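4. Adding the background to your deck

Applies to Brimberg slide backgrounds, 4:3 version.

1. Unzip the file first. Dont open it from inside the zip.
2. Open your deck, go to Design, then Format Background.
3. Pick Picture fill, then Insert. Choose the dark file or the light one.
4. Set transparency to 0 – Apply to All.

Note: dark backgrounds need white or cream text. Check the title slide too, it has it's own layout.
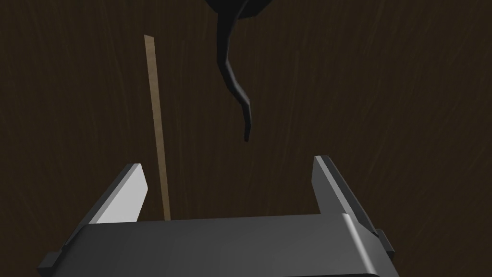 Fig. 4 Light stick on dark brown wood grain

Caution: Apply to All replaces every background in the deck. Save a copy first.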